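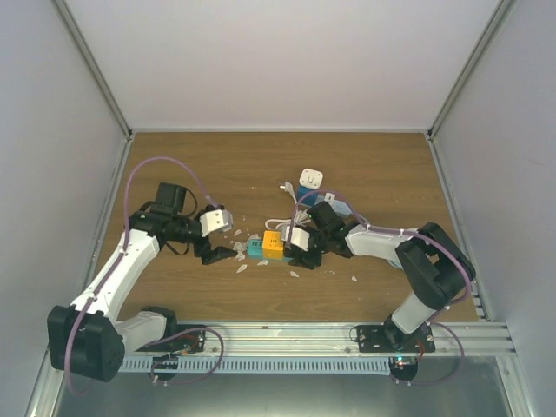
Looking after the wooden tops

The tabletop in the photo has a warm brown finish with the grain showing, and the things on it are grouped in the middle. We would like to see all the tables at Tovildale used that way, with small items kept in from the sides where they are easily knocked to the floor. The notes below replace the sheet that used to hang by the sink at Memberg.

Before you start, wipe the top with a damp cloth and then a dry one. Please don't use the spray from the kitchen cupboard. It leaves a film, and last winter Eliseo Ochoa spent most of a morning getting it off two of the tops. Plain water with a drop of washing-up liquid is enough for nearly everything. Tea rings come off if you get to them the same day. If one has been left, put a note on the table and Guadalupe Olvera will deal with it.

Bring out only what you need for the job in hand and put it down near the centre. Larger items can go at the back. Lift things across the table, don't slide them. Anything with a rough base should go on a piece of felt, and there is a new roll of it in the top drawer of the Rutherford cabinet. Cut what you want and put the scissors back.

Hot mugs go on the side shelf. The same goes for glue, paint and anything else with a lid that might not be on properly.

When you finish, put everything back in the box it came from and check the label before you close the lid. We had 11 boxes returned with the wrong contents in the spring, and Damián Quezada has now put them right. If you find a loose piece and can't tell where it belongs, leave it in the tray by the door. Don't guess. The tray is sorted on Friday afternoons.

Scratches

Light marks can be left until the tops are next oiled, in July. For anything you can catch with a fingernail, tell Nicanor Palacios, who keeps the filler and has matched it to the brown. Please don't try furniture crayon, as two shades have been tried already and both came out too red.

The oiling takes three days for each room, including drying, and the tables can't be used during that time. Dates will go up on the board once Zirkia have confirmed the delivery of oil. We need five people to help with moving and wiping down. No experience is needed, but wear old clothes. Names to Florin Vlad at the front desk, please, or put a slip in the box if he is at lunch.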